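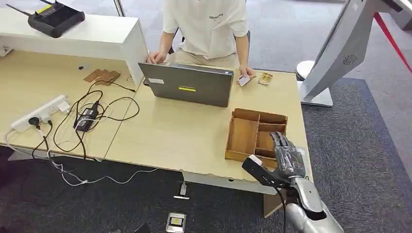
A multi-fingered robot hand over a divided tray, with a person seated at a laptop across the desk.

Shared-desk operation is the use of a robot arm at a desk where a person is also seated. Practice is set by the operating site, usually in a written procedure based on a risk assessment.

The Hollen guideline, drafted by Korkor Acheampong and Afia Akolgo, is one such procedure. It has 31 clauses in four parts: layout, cabling, hand coverings and stopping. Cables must be routed clear of the arm's path and of walkways. Film or gloves fitted over robot fingers are inspected before each session and replaced if torn. The seated person must be told which areas of the desk the arm can reach.

Speed near a person is capped at 400 millimetres per second. Saithong, which adopted the guideline in April, applies a lower limit of 331.

See also
Emergency stop
Risk assessment
Teleoperation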